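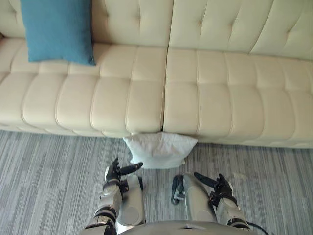 株式会社Postavura
報道関係各位
10月

「つかんだつもり」を見破る把持判定手法「Eso」の評価結果を公表
居間の片付け489回分の記録から、持ち上げる前の判定を検証

生活支援ロボットの研究開発を行うPostavuraは、共同研究先のEdside研究室とともに、柔らかい物をロボットがきちんとつかめているかどうかを持ち上げる前に判定する手法「Eso」を開発し、その評価結果をまとめました。居間を模した実験室で片付け作業を489回行い、そこに含まれる1263回の把持を対象に検証したところ、Esoが失敗を見逃した把持は12回でした。

当社のロボットは、これまで大変な自信家でした。指を閉じれば、つかめたと判断します。腕を上げ、体の向きを変え、かごの上まで移動して、何も持っていない手を丁寧に開きます。動作計画としては非の打ちどころがなく、記録上の所要時間も優秀でした。床に残った布のことさえ考えなければ、という条件が付きます。

■ 研究の背景

硬い物の把持であれば、指の開き幅を見ることでおおよその成否がわかります。コップをつかめば指はコップの幅で止まり、つかみ損ねれば最後まで閉じます。ところが薄い布は、つかめていても指がほとんど閉じきってしまいます。指先の力センサーに尋ねても、返ってくる値は「何かあるかもしれない」という程度で、会議の議事録であれば差し戻されるような内容です。

従来は、持ち上げてから頭部カメラで手元を確認する方法が一般的でした。この方法は確実な反面、確認のたびに腕を顔の前まで運ぶ必要があります。空の手をしげしげと眺めてから元の場所へ戻る動作は、見学者にはたいへん好評でしたが、片付けは少しも進みませんでした。

■ Esoの仕組み

Esoは、手首に取り付けた小型カメラの映像だけを使います。指を閉じた直後に手首をわずかに引き、その前後200ミリ秒の映像から、指の近くにあるものの動きを「手と一緒に動く部分」と「床や家具と一緒にとどまる部分」に分けます。対象物が手の側に入っていれば成功、床の側に残っていれば失敗とみなし、失敗の場合は腕を上げずにその場でつかみ直します。

厄介なのは、そのどちらにも素直に従わないものです。布は手元だけが動いて端がとどまり、細長いものは引かれた分だけ向きを変えます。Esoではこの中間の動きを無理に二つへ振り分けず、「保留」として扱い、もう一度だけ小さく引いて判断をやり直します。保留を二度続けて出すことは認めていません。初期の試作ではこれを認めたため、ロボットがクッションの角を持ったまま長考に入り、その日の実験は終わりました。

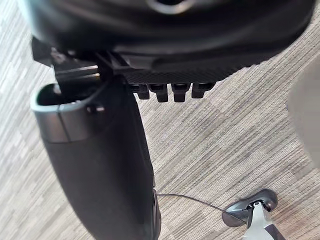 手首カメラから見た作業中の手元。縞模様の灰色のカーペットの上を、細い暗色のケーブルが斜めに渡る。

判定に使う映像には、ロボット自身の部品が大きく写り込みます。手首カメラの取り付け位置を変えれば多少は改善しますが、指先を見ようとする限り、画面のかなりの部分を自分の体が占めることは避けられません。Esoは作業開始時に自分の手の見え方を登録し、その領域を動きの計算から除外します。この処理を入れる前のEsoは、自分の指をつかんだ物と取り違え、ほぼすべての把持を成功と報告していました。成功率だけを見れば、当社の歴代で最も優れた版です。

■ 評価の方法

評価には、当社が社内で「Cârstea」と呼んでいる課題集を用いました。居間に散らかったものを拾い、決められた場所へ戻すという内容で、散らかし方は毎回変えています。当初は散らかし方を研究員に任せていましたが、集計してみると、全員がロボットの手の届きやすい場所に物を置いていました。親心と思われます。現在は配置をくじで決めており、研究員には異議を申し立てる権利がありません。

把持の正解は、別に記録した映像を人が見直して付けました。1263回のそれぞれについて、二人が独立に「つかめている」「つかめていない」を判定し、意見が割れた場合は三人目が加わります。意見の割れた把持の多くは薄い布で、この点に関してはロボットも人も同じところで困っていたことになります。 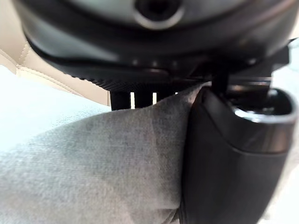

布の把持については、つまむ量と判定のしやすさの関係も調べました。指の間に入る布が少ないと、小さく引いただけで抜けてしまうことがあり、多すぎると今度は下に重なった別の布まで連れてきます。Esoが最も安定して判定できたのは、灰色の布が指の間に寄せ集められて山の形に盛り上がっているような場合でした。山の斜面の明暗や浅い折り目が動きの手がかりになり、織り目まで写る距離であれば無地でも追跡できます。反対に、平らに広がった布の端を浅くつまんだ場合は手がかりが乏しく、保留の判定が増えました。これを受けて、つかみに行く側の動作にも、布を軽く寄せてから指を閉じる手順を追加しています。判定のための研究が、判定される側の行儀まで直した格好です。

■ 主な結果

対象とした把持:1263回
作業の記録:489回
失敗を見逃した把持:12回
一度の判定に用いる映像:200ミリ秒分

見逃した12回を個別に調べたところ、目立ったのは布の下に隠れた別の布でした。手前の布は確かに手と一緒に動いており、映像を見る限りEsoの言い分にも理があります。ただし、拾うように頼んだのは下の布でした。このほか、指の陰になって対象物がほとんど見えなかった把持も含まれています。

逆向きの誤り、すなわち、つかめているのに失敗と判定する例も残りました。この場合、ロボットは正しく持っていた物をわざわざ離し、同じ物を同じようにつかみ直します。実害は時間だけですが、見ている側の消耗は小さくありません。慎重さの度合いは設定で変更でき、評価では全作業を通じて同じ値を使用しました。途中で都合のよい値に替えたいという誘惑があったことは、ここに記録しておきます。

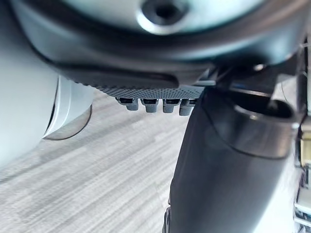

計算はロボットに搭載した計算機だけで完結し、外部への通信は必要ありません。判定の結果は「成功」「失敗」「保留」のいずれかに、根拠となった画像領域を添えて出力されます。あとから記録を読む人が、ロボットが何を見てそう考えたのかをたどれるようにするためです。自信の度合いを数値で出す案もありましたが、初期の版がいつも満点に近い値を申告してきたため、見送りました。

■ わかっていること、いないこと

今回の評価は、Edside研究室にある一つの実験室で行ったものです。床は灰色の縞の入ったカーペットで、模様があるために床側の動きを捉えやすいという利点がありました。つるりとした無地の床で同じ結果が得られるかどうかは確認できていません。照明も作業中は一定に保っており、夕方の西日という、居間における最大の実力者とはまだ対戦していません。

透明な袋や光沢の強い布も、今回の対象からは外しています。予備実験では保留が連発し、前述の規則により二度目で打ち切られました。規則は機能しています。

■ 今後の予定

Postavuraは今後、床材と照明の条件を変えた評価を進めるとともに、失敗と判定したあとの「つかみ直し方」の研究に着手します。現在のロボットは、失敗を認めることは覚えましたが、次の一手はたいてい同じ場所への再挑戦です。どこを持てばよいかを直前の失敗の映像から選び直す方法を、Edside研究室と共同で検討しています。

評価の手順書と、Cârsteaの配置を決めるくじの仕様は、研究機関からの申し込みに応じて提供します。実験室の見学も受け付けていますが、空の手をかごの上で開く動作は現在の版ではめったに見られませんので、あらかじめご了承ください。

■ 本件に関するお問い合わせ

株式会社Postavura 広報担当
お問い合わせは当社ウェブサイトの報道関係者用フォームよりお願いいたします。

当サイトでは、利便性の向上とアクセス解析のためにCookieを使用しています。引き続き閲覧される場合は、Cookieの使用に同意いただいたものとみなします。
同意する 設定を変更する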